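Sim evaluation for kitchen manipulation: does the ranking hold?

Truvilska boards > Learning and control > Evaluation

zt_bench
We have finished the first pass of the sim-vs-real comparison at Zitport. 25 policy checkpoints, each run for 200 episodes in simulation and then on the physical arm with the same task list. Rank correlation between the two is high for pick-and-place and poor for anything with a hinge. Žofie Tóth is writing it up. My reading is that we can stop running weak checkpoints on hardware, at least for pick-and-place.

landeg_i
How many real episodes per checkpoint? You give the sim number only.

zt_bench
Fewer. It varies by task, and the intervals are in the draft.

landeg_i
Then the correlation is carried by the spread between very bad and fairly good checkpoints. Take out the early ones, which fail at everything, and recompute. I would expect most of it to go.

sobczak
Agree with Ifor on the range problem. We had the same result in the Wieczorek runs. Over the full set it looked excellent, and over the top half the order was close to noise.

zt_bench
Recomputed without the early checkpoints. It drops, but it does not go away. The top 2 swap places. I would still use it as a filter.

landeg_i
A filter, fine. The first post reads as a stronger claim than that.

lucyna_z
What did you match between sim and real? Camera pose only, or lighting and textures as well?

zt_bench
Camera pose and object poses. Lighting is one fixed setup, not fitted to the lab. Start states are drawn from a list and replayed on the bench by overlay. The overhead render below is from the counter layout, used for checking placement before an episode.
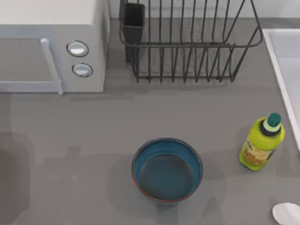
Placement error on the bench after overlay is about a centimetre, worse for tall objects. Yaw is checked by eye. Friction was left at the simulator defaults, and I suspect that is where the hinge tasks go wrong, along with door damping.

sobczak
Defaults for the microwave door as well? Ours was far too light until we measured the real one with a spring gauge. Success in sim fell by half once it was corrected, and the ranking moved closer to the hardware.

zt_bench
Yes, defaults. I will try that.

lucyna_z
Shadows might matter more than you think. The Vorkville people varied light direction alone and lost a good part of their grasps on glossy objects.

landeg_i
That was a policy without colour augmentation, so I would not carry it over. Please post the per-task table before anyone cites the pooled figure.

zt_bench
Table goes up in March with the draft. Door damping first.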